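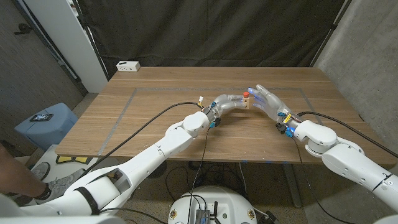 Bench view, left hand on the capped block, April.

Strength lab notebook, Masanja training project

Picked up the barbell velocity work again at 7:40. Encoder on rack 3 still reads low on the eccentric. Swapped the tether for the spare off rack 1 and the offset went with the tether, so the spool is fine. Old tether is in the scrap bin. Neema, please don't fish it out again.

Athlete trials, back squat, paused at the bottom. Bakari spotting, Davoud on the laptop. Working load 38 kg under the usual warm-up for everyone because of the meet in Plaluleo. Njoroge's bar path drifts forward out of the hole on the last reps of each set. Same pattern as in March. Cue was "chest up," which did nothing. Elevated heels cleaned it up at once. Will keep the wedges in for his block and look at ankle range separately.

Clikeck export is dropping rows again. Log should hold 3,609 reps for the mesocycle and the file opens 507 short. All the missing ones are warm-up sets, so the means for working sets stand. Suspect the velocity filter: anything over the ceiling gets treated as a bar drop and thrown out. Davoud to raise the ceiling and rerun. Do not overwrite the raw folder.

Chalk note: block chalk only on the instrumented bar. Liquid chalk gets into the knurling next to the sleeve clamp and the clamp creeps. Tightened it twice this morning before working out why.

Halldóra asked whether the posing endurance test can share the afternoon slot with the grip dynamometer. Not if it's the same lifters. Quad hold to failure first, then grip, gives junk grip numbers. Grip first is OK with a decent rest between. Wrote it that way on the board.

Mivulside plates: the two reds with the chipped rims both weigh in light. Marked with tape, warm-ups only.

To do
- recheck rack 3 with the new tether, empty bar
- wedges for Njoroge, same pair each time
- rerun export, compare row count
- order tether cord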